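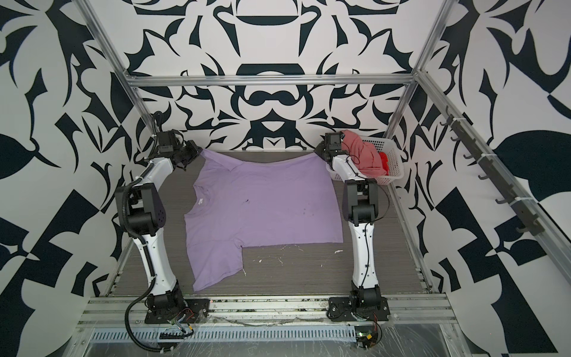 How do I get set-in deodorant marks out of cotton T-shirts?

Most of my T-shirts are plain cotton and I wash them warm with regular liquid detergent. After a year or so the underarms get stiff and a little waxy, and on the white ones they go yellow. Washing them again doesn't change anything. I tried bleach on one white shirt and the yellow got darker. Is there a way to fix these or should I cut them up for rags? We have a top loader and fairly hard water.

Posted by ronine_laundry

Soak them in white vinegar first. Mix one cup of vinegar with two cups of warm water, turn the shirt inside out and leave the underarms in it for an hour. Rinse it well, then rub in some dish soap with an old toothbrush and wash as usual. Check the marks before the shirt goes in the dryer. Dryer heat makes whatever is left harder to remove, so hang it up if you can still feel the waxy part.

The stiffness is mostly aluminum salts from the antiperspirant mixed with body oil. Chlorine bleach can turn that yellow or make it darker, so stop using it on those shirts. For the white ones, follow the vinegar with an overnight soak in oxygen bleach, the powder kind, in the warmest water the care label allows. Rinse all the vinegar out before you do this and don't mix the two. Never let vinegar and chlorine bleach meet at all.

Colored shirts can usually take oxygen bleach too, but test a spot on the inside hem. Mine took two rounds.

Posted by Simiyu127

baking soda paste. leave it on 20 min and scrub. worked on my gym shirts, did nothing for an old undershirt

Posted by rellum19

The vinegar answer is right, but hard water is part of your trouble. Detergent doesn't rinse out well in it and the leftover film holds on to the oil. I'm in Cona and our water is very hard. I add half a cup of washing soda to each load now and use less detergent than the cap says. Run an extra rinse if your machine has one.

To keep it from coming back, let the antiperspirant dry before you get dressed, and use less of it. I also turn shirts inside out before they go in the hamper. A deodorant with no aluminum won't leave the same buildup, though it won't stop sweat either.

If the fabric has gone thin or crunchy after all that, make rags.

Posted by hardwater715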